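Looking After a Bed-Making Robot: Tips From Our Practice Room

Our machine is an Istness two-arm model, and it makes beds in the practice room at Parkus for most of the working day. Sheets and pillows look like easy work for a robot. They are soft, they are light, nothing is sharp. But cloth gives lint, lint goes into joints, and a loose hem can catch on almost anything. These are the habits which keep ours running. Your manual comes first, of course, if it says something different.

Before you touch anything

Press the stop button, then switch off at the main switch and wait until the arms are fully at rest. Ours go down slowly when the power is off, so I put one hand under each forearm before I press. Take off rings and bracelets. Good light helps more than good tools, and I like to do the checks at 7:00 in the morning, when the low sun shows every thread.

Check the cable loops

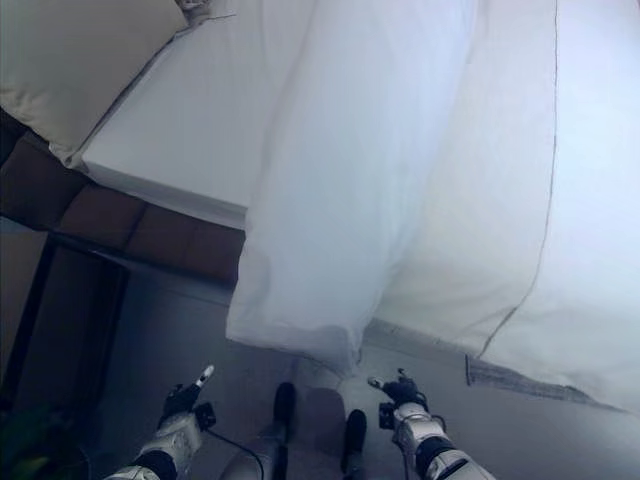 A cable at the gripper needs some slack, or it pulls on the plug each time the wrist turns. Too much slack is also bad. When the arms work low, in front of a bed with the sheets hanging down, the black loop under the left gripper is the part I watch, for a hem can slip into a loop like this and be pulled tight. Move the wrist by hand to both ends of its travel, with power off. The loop should open and close without rubbing on the casing. If it is too long, take it back with a soft hook-and-loop tie. I don't use plastic zip ties here — they have a hard edge, and the cable moves many thousand times in a year.

Keep the floor plain

Small feet or small wheels, it is the same problem: anything soft on the floor will travel. Fold up spare cloth and put it on a shelf before you start. Plant pots and bedside furniture should stay in the same place from one day to the next. We marked their corners with paper tape, and this ended many strange stops.

For the floor itself use a dry microfiber mop. Wet mopping is fine at the end of the day, when the machine is parked and there are some hours for drying.

Clean the fingers

Do this every 4 hours of work with cotton, and more often with new towels, which lose a lot of fluff.

1. Take the big fluff away with a soft paintbrush, 1 inch wide. Brush from the palm to the tips, never back into the joints.

2. Wipe the metal parts with a cloth that is only a little damp. Plain water is enough. We tried a kitchen spray once and it left a film, and for a whole afternoon pillows slid out of the hand.

3. Look at the pads last. A dark pad hides dirt very well, so rub it with a white cloth and look at the cloth. If the pad is shiny or has a lip at the edge, change it. The Akinola pads we buy come in a bag of 14, and one bag lasts us from September until spring.

4. Test on a pillow. Let the hand close slowly and watch how the fingers go into the cloth. You want soft creases that start at the fingers and spread out. One deep fold under one finger means that this finger arrives first, and its zero point must be set again.
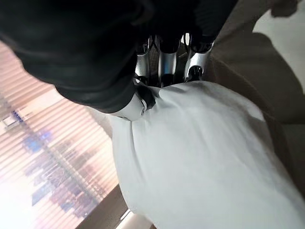
5. If the hand has a cover, take it off and shake it outside. Wash it by hand, cool, without softener. Put it on again only when it is dry through, and be sure that no fold of it lies over a joint.

Set the grip force

Begin low. On our machine the force setting goes from 0 to 700, and 400 is enough for a full pillow. A single sheet needs less. If you find marks in the fabric that stay after shaking, go down in small steps. If the pillow drops, clean the pads first and only then go up. Most of our drops were dirt.

Mind the window

Bright daylight through blinds makes stripes on white cloth, and our cameras sometimes took a stripe for the edge of a sheet. Close the slats, or turn them so the light goes up to the ceiling. After that, run the camera check again.

What to keep in the drawer

Soft paintbrush, white cotton cloths, hook-and-loop ties, spare pads, paper tape, a small hex key set. We keep also a tube of Ikstead dry lubricant for the joint pins. One drop for each pin, and wipe off what stays outside, or it will be on your sheets the next morning.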